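Equipment > Planning > Hand-Held Grippers > Gallery

Reading time: 2 min

Mandside bench gallery, 23 March 2022. Two pictures of tabletop work with a hand-held gripper, published with the planning notes for the next equipment round. 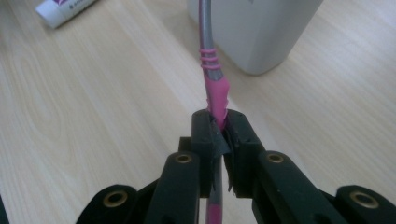 Handle with a pink rubber grip, held upright between the jaws.
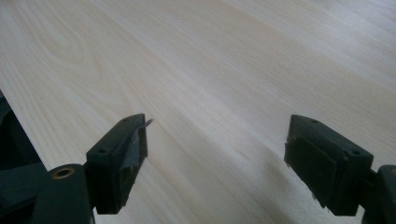

Jaws apart over the table, nothing held. Gray tape on the left fingertip, dark pad on the right.

The budget line covers 2 complete hand-held units at 1280 each. Finger pads are a separate consumable line and should not be charged to the unit price. Pad sets are quoted by Fogh at 209 per box, delivered to Kaltby.

Points to settle before the order is placed:

Pad material. Tape is cheap and quick to replace but frays. Molded pads cost more and need a fixed fingertip profile – confirm the profile before requesting a quote.

Spares. Order fingers and pivot bushings with the units. A separate order carries its own freight charge and a longer lead time.

Compatibility. The Clilport arm takes the same finger pattern with an adapter plate. The plate is not in the current quote.

Schedule. Delivery is planned for December. Bench space at Kaltby must be allocated before then, including storage for pads and fasteners.

Revised quotes will be added to the planning folder under the existing item numbers.

Contact Mandside Equipment Planning | © 2022 Mandside | Back to top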